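Archive > Threads > Household storage > Hats and small items

Print this thread | E-mail this thread

Posted March 30, 2026

1/ Notes on storing a baseball cap so the crown keeps its shape. I have tried hooks, a drawer, a shelf stack and a post stand. The post stand is the one still in use. Details follow for anyone setting up a table or shelf for mixed small items.

2/ Hooks first. A hook loads the cap at one point, usually the back strap or the rear edge of the crown. Over a few weeks of March humidity the front panels on mine folded inward. Steam brought most of it back. The crease above the bill stayed.

3/ Drawer storage is worse. Nesting caps inside each other works if they are the same size and structure. Mine are not. The unstructured ones went flat and the structured ones picked up a dent from whatever was pushed in on top.

4/ A post stand is a vertical post on a flat base. The load goes to the top of the crown, where there is a button and several seams meeting. That area is stiff. The bill hangs forward and down a little under its own weight, and this does no harm.

5/ Base size matters more than post height. A cap is front-heavy, so the bill pulls the stand toward you. With a round base, the radius has to extend past the point where the bill would tip it. If the stand rocks when you tap the bill, the base is too small or the post is off center.

6/ Post height: the bill should clear the table. Any higher than that and the thing gets top-heavy for no benefit. Mine is a Fiore, bought used. I took 3 mm off the foot of the post with sandpaper to stop a wobble in the joint. Glue would have been faster. 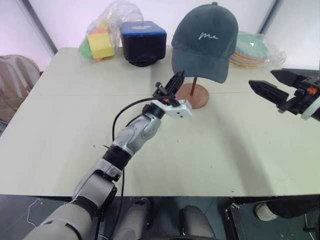 7/ Suede-like finishes need a separate note. They show pressure marks and pick up lint. Brush dry, one direction, soft bristle. Keep water off it until you have tested a spot inside the sweatband. Embroidery gets the same brush, lighter pressure, along the stitches.

8/ Darker greens and blues fade unevenly. Keep the stand out of direct window light, or turn it every week or so. I forget to turn it, so it is out of the window light.

9/ Next to a hat stand I would put things with a flat bottom and no dust. Foam toy blocks are fine if they are bagged. Clear plastic is the right choice for blocks, as you can find a color without emptying the bag. Leave the top loose if the foam still has a factory smell.

10/ Stacked plates can stay in their plastic wrapping until the day they are needed. The wrapping keeps the stack from sliding and keeps dust off the top plate. Put the stack at the back. It is heavy enough to stay put and you do not reach past it often.

11/ Pale tabletops show every speck. I wipe mine with a barely damp microfiber cloth, then a dry one. If the surface has a seam, wipe along it. Wiping across pushes crumbs in. For sanding a stand base I use 200 grit, then 400, and do it somewhere else.

12/ Someone asked about the Povatar folding stand. It packs flat and is good for travel. The legs are too narrow for a cap with a long bill. I would use it for a beanie or a light sun hat.

13/ Also asked: cardboard or plastic crown inserts. They work. They also trap moisture if the cap goes away damp after wearing. Let the sweatband dry fully on the stand, then insert. One night is usually enough indoors.

14/ Remaining problem is dust on the top of the crown. A cover would solve it and would look like a lampshade. I brush it when I do the table. Will post again if I find a better base for the second stand.

Related threads
Clultuvent shelf liners, two months of use
Removing lint from brushed fabrics
Prirnetness storage bins: lid fit and stacking
Keeping foam blocks clean
Wooden bases: wax or oil
Thread no. 3778: drawer dividers that stay where you put them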